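Snack Sorting Station: Frequently Asked Questions
Pramville Community Hall, Prendgate Room

The following answers concern the shared snack station in the Prendgate Room. Questions about room rental, parking, or catered meals are covered on separate pages.

Who may use the snack station?

The station is open to members, registered program participants, and their guests during posted room hours. Groups renting the Prendgate Room for a private event may use the bins if they supply their own snacks and remove them afterward.

What may I donate?

We accept commercially packaged snacks that are factory sealed and do not require refrigeration. Chips, crackers, cookies, candy, and boxed snacks are all suitable. Packages must show a printed date, and that date must be at least 40 days away when the item is brought in.

What can you not accept?

Homemade food, opened packages, glass jars, alcohol, and anything that must be kept cold or frozen. Items repackaged in sandwich bags or unlabeled tubs cannot be accepted, even when the contents were bought at a store.

Where do I leave a donation?

Please place items on the table in front of the bins. Do not put them into a bin yourself unless you have completed the short station orientation. Large donations, meaning more than 32 items, should be arranged in advance with the front office.

How are the snacks sorted?

Sorting is done by package type. Cans and tubes go in the bin with the triangular label, boxes in the bin with the square label, and bags in the bin with the round label. Small sachets and single pieces are kept with the bags. Flavor and brand are not considered.

Why are the labels different shapes?

The room is used by children who do not yet read and by adults who read a number of different languages. The shape of the label stays the same even when the handwriting on it wears off or is redone. Please do not move a label from one bin to another.

What if an item does not fit any category?

Leave it on the table. Staff will place it at the next sorting.

How full may a bin be?

Contents may rise above the rim of the bin, but the handle openings must remain usable. Tubes may be laid flat or stood on end. Heavy boxes should not be placed on top of chips.

When is sorting done?

Sorting begins at 8 a.m. on days the room is open. Items left after that time remain on the table until the following session. Participants in the Wongsuwan Life Skills Program assist with sorting during the school year, and visitors are asked to allow them enough space to work.

How are allergens handled?

The station is not an allergen-free area. Products containing peanuts, tree nuts, milk, wheat, and soy are stored together. Each person is responsible for reading the ingredient list on the package before eating. Parents and guardians should check items chosen by young children.

Is there a limit on what I may take?

Two items per person per visit. Larger quantities may be requested through the front office for program use.

How are the bins cleaned?

Bins are emptied and wiped with mild soap and water at the end of each month. They are dried fully before snacks are returned. Please report spills or torn packages to the front office and do not use spray cleaners near the food.

Can we purchase the same bins for our own organization?

The bins were obtained through Melivov, a regional supply cooperative. Any plastic bin with handle openings and a flat area for a label would serve the same purpose. We are unable to order on behalf of other groups.

How much is donated?

The station received 2,389 items during the last program year. Donations are usually lowest in January, and contributions in that month are especially welcome.

Whom do I contact with other questions?

Please inquire at the front office during regular hours or leave a written note in the box beside the office door.

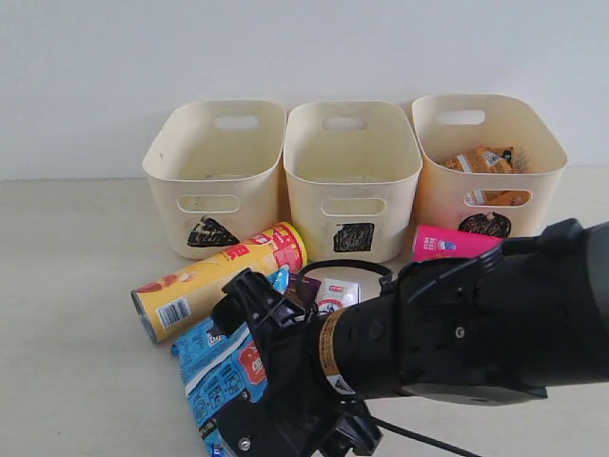 Storage bins with triangular, square, and round labels, and snacks on the table.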